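Inicio Proyectos Cuaderno Fotos Contacto

Taller > Cuaderno > Equipo Dandlow > Recoger la mesa

13/10/2025

Segunda sesión larga con la prueba de recoger la mesa y por fin tengo algo que apuntar que no sean quejas de cableado. Arash Azimi se ha pasado media tarde con la calibración de la cámara de cabeza y yo con la lista de objetos, que en septiembre dejamos a medias (culpa mía, lo sé, Floor, lo sé).

Lo que hemos decidido: para la ronda de Brirneck entrenamos con cosas de merienda, porque el reglamento pide «objetos domésticos de uso corriente» y una bolsa de patatas es lo más corriente que hay en este taller. Bolsa blanda, lata tumbada y caja plana. Cada una falla a su manera y por eso me gustan tanto las tres juntas. La bolsa se deforma en cuanto la aprietas, la lata rueda si la tocas de lado y la caja es tan baja que los dedos rozan el tablero antes de cerrarse.

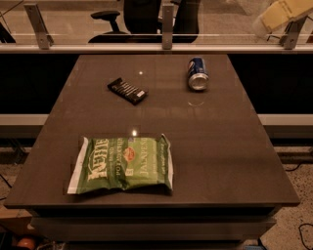
El problema gordo sigue siendo el brillo. El tablero refleja todo, y el detector me saca de vez en cuando un objeto de más donde solo hay un reflejo de la luz. Arash quería poner un mantel mate y acabar con el asunto, pero en Brirneck no sabemos qué mesa nos van a dar, así que de momento nos aguantamos y aprendemos a filtrar. He subido el umbral de confianza y los fantasmas bajan mucho — a cambio, la caja negra desaparece en algunas posiciones, claro, negro sobre oscuro.

Números de hoy: 40 intentos, 13 fallos. De los fallos, la mayoría con la caja. Con la lata vamos bastante bien si la pinza entra por arriba y despacio. Con la bolsa, la pinza agarra plástico y nada más, la levanta un palmo y se le escurre. Floor Verbeke propone cogerla por el borde cerrado y me parece una idea estupenda, ¡a ver si mañana me deja robarle el ordenador bueno!

Para los datos de entrenamiento queríamos llegar a 200 demostraciones antes de congelar el modelo. Vamos por la mitad, más o menos, y unas cuantas de las primeras no valen porque la cámara estaba floja en el soporte. Habrá que revisarlas una a una, qué pereza.

Pendiente:
- cambiar las almohadillas de la pinza por las de Clurnis, que agarran más
- etiquetar los reflejos como clase aparte (¿merece la pena? preguntar a Floor)
- pegar los cables al suelo antes de que alguien se mate
- variar más el ángulo de la caja, que la estamos poniendo siempre en diagonal
- probar con la luz apagada

Ah, y quien se coma el material de pruebas que lo reponga con el mismo sabor, que el detector ya se ha acostumbrado al verde.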